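Repainting the porch railing, part two

Last time I wrote about scraping the front railing, and I said I would come back once the primer was on. It is on. It took two weekends, mostly because I bought the wrong thing first.

The railing is plain steel, welded in sections, and it came with the house when we moved to Gedunville. Whoever painted it before me used a black gloss right over the metal. It came off in flakes the size of a thumbnail, with brown underneath. Up near the house it was fine. The bottom rail and the feet of the posts were the bad part, where water sits after rain.

I started with a can of general purpose primer that was already in the garage. I put it on one section, left it overnight, and the next morning I could push it off with a fingernail. I read the can after that. It was for drywall and wood. So that section had to be stripped again, and I lost a Sunday to it.
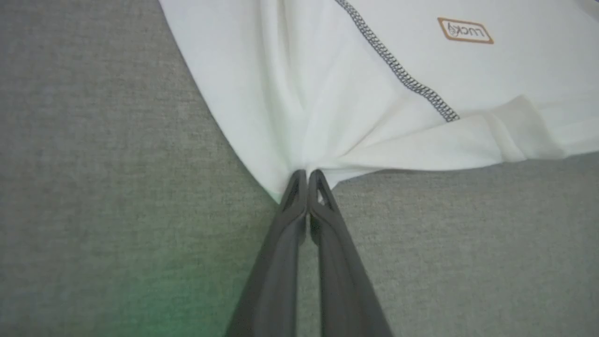 The second can came from Ouazzani, the paint counter on the road out toward Stolach. I described the railing to the man there and he asked two questions: was it bare metal, and would it get wet. He sold me a red oxide metal primer and a small bottle of rust converter. He also told me to wipe everything down with mineral spirits first and to stop touching it with my bare hands after that. I had not been doing either one.

What I did, in order:

Wire brush on a drill for the flat parts, and a hand brush for the corners where the pickets meet the rail. Then 80 grit paper, then 120. I did not get down to bright metal everywhere. The pits on the post feet still had brown in them, and those got the rust converter. It goes on milky and turns black. The bottle said to leave it a full day, so I did.

Then mineral spirits on a rag, two passes, changing the rag when it got dirty. I went through a whole bag of rags. Old cotton T-shirts are better for this than the paper shop towels, which leave fuzz on the rough spots.

Then primer. I used a two inch brush for the pickets and a small foam roller for the top rail. The roller was faster but left bubbles, and I ended up going over the rail with the brush anyway. Next time I would skip the roller. There are nine sections, and once I got used to it each one took me some 8 minutes on the outside face and longer on the inside, where I had to sit on the steps and lean.
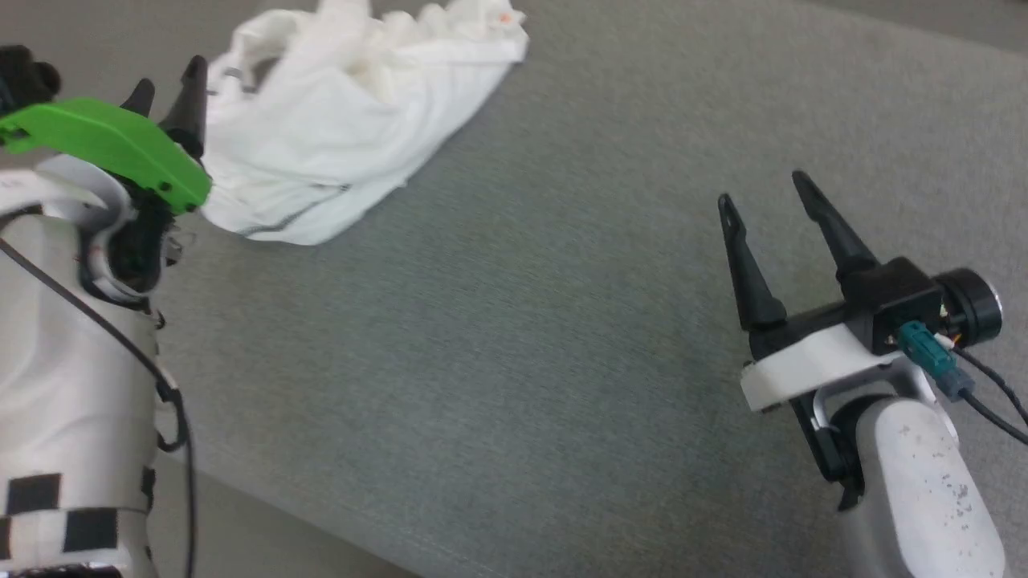 Photo: Sreekumar Kurup

The second coat went on the next Saturday. The can gave a recoat window and I was inside it, so I only scuffed the surface lightly and wiped off the dust. The color is an ugly brick red. My neighbor asked if we were keeping it that way. We are not.

A few things I would pass on to anyone with the same job. Check underneath the bottom rail with a mirror or your phone. I missed the whole underside on the first coat and only noticed when I dropped the brush and bent down for it. Tape a piece of cardboard against the siding and move it along as you go. I also put a drop cloth over the steps, but it slid, and there is now a red spot on the second step that I will have to deal with.

Also, pour a little primer into a cup and work from that. I left the can open the first day and by the afternoon there was a skin on it. Bits of that skin are now part of the third post.

Cost so far is lower than I expected. The primer and the converter were the main expense, and I already had the drill and the brushes. A reader wrote after the last post to say that Hirnov, the hardware store downtown, rents small sandblasting units by the day. I looked into it. For a bigger fence I would probably do it, but I didn't want grit all over the flower beds for one porch.

The top coat will be black again, satin this time. I have the paint but I want two dry days in a row for it, and the forecast for this week doesn't have them. If it drags into November I will have to watch the temperature too, as the label says not to apply it below 50 degrees.

I still need to decide what to do about the mailbox post, which is the same steel and looks worse now that the railing is done.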